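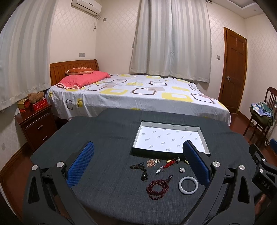
Lev Hnatiuk reckons nobody needs a README for a pile of trinkets, and that anyone who has ever emptied a jewellery box knows what is in it: one good thing, one broken thing and a lot of things you forgot you owned. I half agree. But I have opened too many small-objects collections where the label said "necklace" for anything that could be laid in a loop, so the notes are staying in.

Torkdale Trinkets
Data card, second version
Last edited Thu 21 March

What it covers

Small ornaments and jewellery as they come out of the box at home, before anyone has sorted them. Brooches, bangles, bead strands, cords, tassels, charms, pendants. There are 3,085 entries. An earlier note gave 3,000, which was somebody rounding, and it has been quoted since as if it were a release. Please don't.

No rings or watches. Lies Dijkstra wanted both and may yet get them in May, if she writes the labels.

How the labels work

Every entry has a kind, a main colour, a second colour if there is one, and a note on how it lies (flat, coiled, looped, on its side). "How it lies" sounds fussy until you try to put a long strand of beads away without it catching on a tassel.

Kind is the field I trust least. A sparkly silver piece seen from the front could be a brooch or a hair clip, and you would have to turn it over to know. The first version made people choose. They chose brooch, nearly always, and I don't believe them. There is now a joint value, brooch_or_clip, and it should be used without shame.

Materials

Treat these with suspicion. The material field holds what a thing looks like, so read "jade" as jade-like, "pearl" as pearl-like and "gold" as a colour. We had no jeweller. About 400 entries were checked by hand against the piece itself, and that check covered kind and colour only. Anyone planning to estimate value from this collection should go and do something else.

Red wooden beads on a long loop are filed under prayer_beads where the person labelling was confident, and under bead_strand where they weren't. The split says more about the person than the beads. Merge the two if your work allows it.

Sorting order

The Prellside sheet, which we followed at first, says to put things back in the box largest first. I never saw the sense in it. A coiled strand goes in and takes up the whole floor of the box, then the tiny charms drop between the loops and you are fishing for them afterwards. Our order:

Hard, smooth pieces such as bangles go in first, against a side.
Brooches next, face up – pin closed, if it has one.
Charms and pendants together in one corner.
Cords and tassels after that, coiled, with the tassel end on top.
Bead strands last.

Lies disagrees about the bangles. Her version is in the Sulammont folder and differs by that one step. I can't show that mine is better.

Known problems

Loose clusters of small beads are labelled sometimes as one item and sometimes as several. Not fixed.
Pale pink and white get muddled.
Lids and boxes are counted as items in 2 of the older batches. Drop them.
The Baranauskienė batch uses "ornament" for anything with a tassel. I left it alone, as changing it would mean guessing.

Corrections

Send the entry number and what you think it is. "Obviously a brooch" is not a reason.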